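Forums Rooms Flooring Storage Search

Living Rooms > Rugs and Carpet > Gray carpet, what goes with it?

Gray carpet and a rust basket -- I think I'm a convert
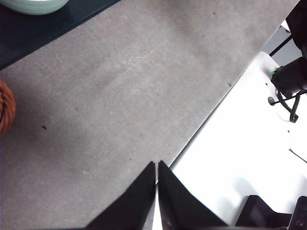
Posted by Sze-wing Yau, Wednesday, in Rugs and Carpet

So I have complained about this gray carpet on here more than once, and I'm taking most of it back! I put a woven basket down on it, the orangey-brown coiled kind, and the whole room warmed up. I only meant to park it there while I cleared out the closet. Now it's staying.

The other color is the mint green piece up on the dark surface. I've had it for years and it always looked a bit lost in the old apartment. Green and rust with gray in between -- I keep walking past just to look.

Two questions. Do I need a third color or should I quit while I'm ahead? And has anyone gotten scuff marks out of low pile? There are some paler streaks through the middle that the vacuum doesn't touch.

mok_upstairs wrote:
Oh I love that rust! Don't add anything. I'd get a second basket in the same color, smaller, and put it across the room.

Ottavio Palumbo wrote:
I'll disagree with Mok. One basket is lovely, two starts to look like a store. If you want more of that color, do it in a cushion or a throw.

On the streaks, try a stiff dry brush first and go against the pile. Mine were just flattened fibers and they came right up.

clivness14 wrote:
Am I the only one who would put a rug over it? A cream wool one, nice and thick. Gray carpet always feels like an office to me, sorry. We had it for 14 years in the old house.

Sze-wing Yau wrote:
Ha, I felt the same way until last week! But a rug on top of carpet creeps. I had one in the bedroom and I was dragging it back every morning.

clivness14 wrote:
Rug gripper for carpet, the sticky kind. Works fine. But okay, it's your room and you sound happy with it.

besadley wrote:
Where is the basket from? I've been looking for that exact terracotta and everything near me is plain straw.

Sze-wing Yau wrote:
Astberg, the little place by the train station, in September. They had a darker one too and I stood there going back and forth forever.

besadley wrote:
Thank you!! Going this weekend.

Ottavio Palumbo wrote:
Did the brush do anything?

Sze-wing Yau wrote:
A little! Two of the streaks are better and one looks just the same, so I'm guessing that one is real wear. I might try a damp cloth over it next and then brush again.

mok_upstairs wrote:
Or slide a second basket over it -- just saying.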